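**26th December**

Morning, all, and I hope you've still got some cheese left. I'm writing this in my dressing gown with a plate of cold potatoes, so forgive any crumbs.

I promised last time that I'd say something about my year of paying for things in cash. For anyone new, I gave myself a set amount every week, drawn out of the machine on Pevholm high street, and when it was gone it was gone. That's 52 trips to the machine, and I only missed 3 (flu, then snow, then plain forgetfulness).

The first month was horrible. I kept getting to the till at Spahić, my favourite bakery in the whole world, and finding I had coins for half a loaf. They don't sell half a loaf! I also hadn't thought about parking. The car park at Brarnport went over to an app in the spring and there's no slot for coins any more, so I let myself use the card for that, and for the gas and electric. Everything else was notes and change.

By summer I'd got the hang of it. I started folding the week's food money separately from the fun money, and the fun money was always the one that ran out first – mostly on plants, if you must know.

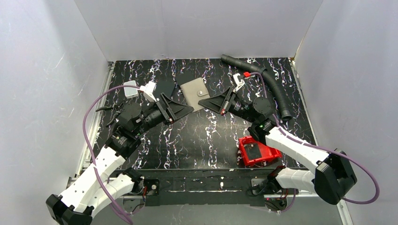
*A wallet with a snap button, always handy when you're carrying change.*

So, did I save anything? Yes, £216 by my sums, and that's after the garden centre. I'd hoped for more. A good chunk of it came from giving up my Hidetti subscription, a box of fancy teas that I'd been paying for long after I stopped drinking them. The rest was small stuff, like walking past the sandwich shop with only a fiver on me and deciding I could wait until I got home.

I did miss the card for trains. Buying a ticket at the window takes ages, and one day I stood there for 30 minutes behind a man sorting out a trip with four changes. I know his route by heart now.

I'm carrying on in January, but with a bit more slack for birthdays, which all seem to land at once in our family. If you've tried something like this, do write back and tell me how you managed the food shop, as I'm still hopeless at adding up while I go round. Right, there's a trifle that needs finishing.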